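How I sort and store my fruit so it stops going off
Posted May 2024 by Haf Maddocks

A few of you asked how I keep fruit for a whole week without chucking half of it, so I've finally written it down. It's a ten-minute job when you get back from the shops and all you need is a basket with holes in it, a clear tub and a clean tea towel.

I used to tip everything into one big china bowl (a wedding present, very pretty, terrible for fruit). The bottom layer got squashed and the one soft mango would sit on the satsumas until there was a sticky patch. Never again!

Step 1. Get it all out of the bags. Look over each piece and put anything bruised to one side for eating today. With a net of oranges, cut the net right off and check the ones in the middle, because one mouldy orange will happily spoil its neighbours.

Step 2. Citrus goes in the basket. Oranges, lemons and limes like air moving round them, so I use a cheap plastic one with holes in the sides. I don't wash them first, I just wipe off any damp with the tea towel. On our worktop they do about 6 days, and in the salad drawer a good bit longer.

Step 3. Mangoes get their own tub, with the lid off. Mine live on the side until they give a little when I press near the stalk, then the lid goes on and into the fridge they go. Don't go by colour, I've had lovely red ones that were hard as a cricket ball.
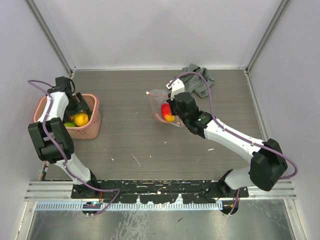 Can I keep a mango in the same basket as the oranges and limes?

You can for a day or so, but I'd separate them after that. A ripening mango gives off a gas that hurries other fruit along, and it bruises easily if an orange rolls into it.

Step 4. Bananas and apples stay well away from the lot. I hang the bananas on a hook and put the apples in the bottom of the fridge. If you want a rock-hard mango ready sooner, pop it in a paper bag with a banana and look at it every morning.

Step 5. Have a quick rummage halfway through the week. Turn things over, move the soft ones to the top, and rinse the basket if there's anything sticky in the corners. Limes that have gone a bit hard still juice fine if you roll them under your palm first. If I've got too many I squeeze them into an ice cube tray.

My tub came from the market in Lemham and has been through the dishwasher more times than I can remember. Any clear one will do, as long as the mango isn't jammed in.

Next time I'll do berries, which are a whole other headache. I'm still arguing with my sister about the vinegar rinse.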